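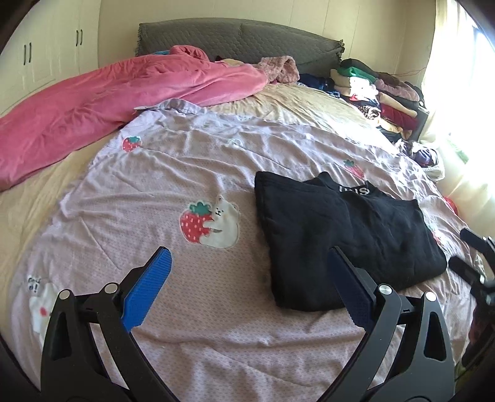

Stirklow Home Handling Group – News

Gripper session stopped after jaw closes without command

Bedroom folding work was halted on 9th July after one gripper closed on its own partway through a sweatshirt fold. Nobody hurt. No damage to the garment or the bed cover.

The fault came 11 minutes into the afternoon block. Operator had both grippers over the bed, black sweatshirt between them, and was opening the right one to take a fresh hold on the hem. It opened, paused, then shut again with no trigger pressed. Second time it did the same thing and held on for 2 seconds after release. The operator let go of both handles and called the stop, as per the session rules.

Heather Ellery, who runs the sessions, pulled the logs that evening. They show 239 position readings arriving late in one burst, all from the right unit. The controller took the last good value and drove the jaw back to it. "It did what it was told, just told too late," she said. "The force limit held, so the worst you'd get is a pinch. Still not OK. People have their fingers right next to these things when they straighten a sleeve."

Left unit was checked the same way and came up clean.

Suspicion is on the cable between the handle and the Jallik board, which gets bent hard every time the operator reaches across to the far side of the bed. A swap cable from the Pristico kit was tried on the bench and the late readings stopped, but Bimla Tyagi wants a longer run before anyone calls it fixed. The bench test so far is only one evening's worth. She is also asking for a change in the firmware so that stale readings open the jaw and dont close it.

Of the 2,586 folds recorded since the current set started, this is the first one logged as an uncommanded close. Bimla is going back through the earlier ones anyway, as a short twitch could easly have been put down to the operator.

Until further notice:

Soft items only, no zips or hard buttons.
No hands inside the jaws while the unit is powered – set it down and switch off first.
Any jaw movement you didn't ask for, stop and report it, even a small one.

Sessions at the Ruangrit flat are on hold too, same cable type there. Replacement cables are on order. Update to follow when they are in.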